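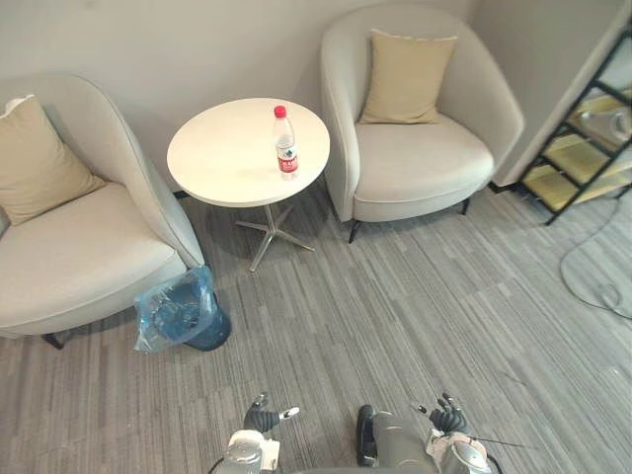
Veronika Hubmann asked whether a cushion pushes back when you sit on it, or whether it only gets out of the way. It does both. The getting out of the way comes first and the pushing back grows as it happens.

Why soft seats are soft

Weight and force

Your body has weight. Weight is a force, and it pulls you straight down. When you stand on a floor, the floor pushes up on your feet with a force of the same size. When you sit, the seat does most of that work. If the seat did not push up, you would keep going down until something else stopped you.

A hard bench and a soft chair push up on the same person with the same total force. The difference is in how the force is shared out.

Pressure

Pressure is force divided by area. Area means how much surface is being touched. If a force of 600 newtons (a newton is a unit of force) is spread over a small area, the pressure is high. If the same force is spread over a larger area, the pressure is lower.

On a hard bench, much of your weight passes through two bones at the bottom of your pelvis. They are called the sitting bones. You can find them by sitting on your hands on a wooden chair. The skin and muscle under these bones are squeezed, and after a while they begin to ache.

A soft seat changes shape. It sinks under the sitting bones until the thighs and the rest of your bottom are also resting on it. More of you is touching the seat, so the pressure at each point goes down.

What is inside

Many modern seats are filled with foam. The most common kind is polyurethane foam. It starts as two liquids. When they are mixed, they react, gas forms, and the mixture swells up like bread dough. It sets with the bubbles still in it. The bubbles are called cells.

In seat foam, most of the cells are open. Each one has gaps that lead to the cells next to it, so air can move through. Press the foam and two things happen: the thin struts between the cells bend, and air is pushed out. Let go and the struts spring straight again. Air comes back in. A bath sponge works in much the same way.

Some seats have steel springs under the foam. A spring pushes back harder the more it is squeezed. Older chairs were sometimes stuffed with horsehair, which was curled first so that the hairs would act as very small springs.

Soft and firm

Foam makers measure firmness with a flat round plate. The plate is pressed into a block of foam to a set depth, and a machine records the force needed. In one test at the Drekel workshop in Branddale, a seat block needed 170 newtons and a block meant for a back cushion needed much less. Backs are made softer than seats because they carry less weight.

Firmness is separate from density. Density is how much matter is packed into a given space. Two blocks can weigh the same and be the same size, and one can still be firmer than the other. This depends on the recipe.

Very soft foam has a problem of its own. If you sink all the way through it, you rest on the board underneath. Upholsterers call this bottoming out.

Why old cushions go flat

Each time foam is squeezed, a few struts may crack or stay bent. One sitting makes almost no difference. After more than 2000 sittings the change in a cheap cushion may be easy to measure. The cushion is a little thinner in the middle and does not push back as hard.

Try it

You need a dry kitchen sponge, a ruler, a small plate and some cans of food.

Stand the ruler next to the sponge and write down how high the sponge is. Put the plate on top and measure to the bottom of the plate. Add one can and measure again. Add a second can, then a third.

Write each height in a table. Check whether every can pushes the sponge down by the same amount. Take the cans off, wait one minute, and measure the sponge a last time.

Words used on this page

Area: the size of a surface.
Cell: one bubble in a foam.
Density: how much matter is in a given space.
Newton: the unit used to measure force.
Pressure: force divided by area.
Strut: a thin bar that holds up a structure.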